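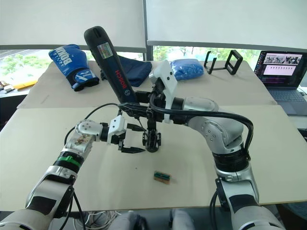

Aus der Gruppe kam die Frage, ob der Akkuschrauber nicht erst nach dem Löten gebraucht werde. Die Reihenfolge steht im Arbeitsblatt Plaltik - dort gilt: zuerst die Klemmen.

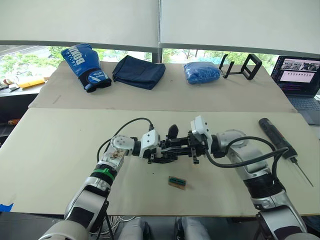 Lötstellen brauchen eine ruhige Unterlage. Temperatur am Regler: 321 °C, Kontaktzeit unter 10 s. Der Kolben liegt rechts neben der Platine, Spitze vom Werkstück weg. Danach Sichtprüfung.
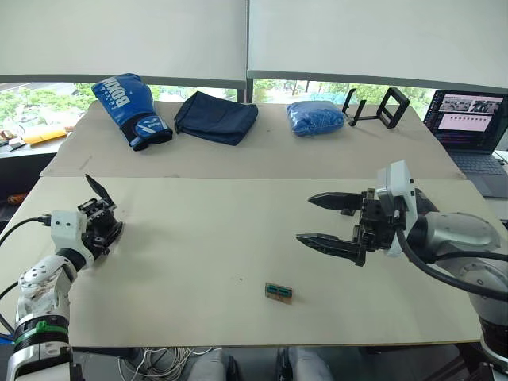
Laut einer Rückmeldung aus dem Kurs Celen reichen 300 °C bei kleinen Pads aus. Zulässig, sofern das Lot vollständig fließt. Wert im Protokoll notieren.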